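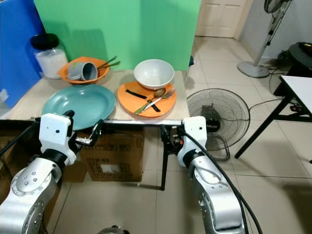 Marilou Evangelista has been setting and clearing tables for most of her working life, first in her aunt's restaurant in Traltstead and now at Clindon, the tableware hire and resale shop she opened on Yu Street. She says people worry too much about whether their dishes match. A teal plate and an orange one can share a table, with an orange bowl and a white bowl between them, and dinner will taste the same. "I stopped selling full sets in December," she says. "People came in with one broken plate and wanted to throw out the other five. Now I sell them one plate, any color they like."

The shop keeps 2,307 pieces on its shelves, and Evangelista knows the number because she did the stock count herself over the holidays. Most of it comes from house clearances. The rest is bought new from Mumolance, a small wholesaler that will still sell her bowls by the box.

What she prefers to talk about is clearing up. She teaches an evening class on it, with 10 places, and the last one filled in a day.

"Flatware first, always," she says. "Put your forks and spoons together on one plate and carry that plate by itself. If you stack bowls on top of loose forks, the whole pile rocks." Chopsticks can go across a bowl for the walk to the sink, she says, but they should come off before anything is stacked.

Mugs are another matter. Plenty of people lay a mug on its side in a bowl to save a trip, and she does it at home. In the shop she doesn't allow it – the handles chip, and a chipped mug goes straight into the bargain crate.

She is less strict about jars. Sugar and salt stay on the table at her house 365 days a year, in clear jars with lids that close properly. "My husband puts everything back in the cupboard. Then I take it out again. We've been doing that a long time."

Asked what a household of two needs, she thinks for a while before answering. Four plates, four bowls, some mugs, and enough forks that you don't have to wash up before lunch. She has been in homes with 200 plates in the cupboards and seen the same three in the drying rack.

The next class is on Friday, 25th January, in the room behind the shop. Bring an apron. Dishes are provided, and anyone who breaks one can choose its replacement from the shelf.

14 shares
6 comments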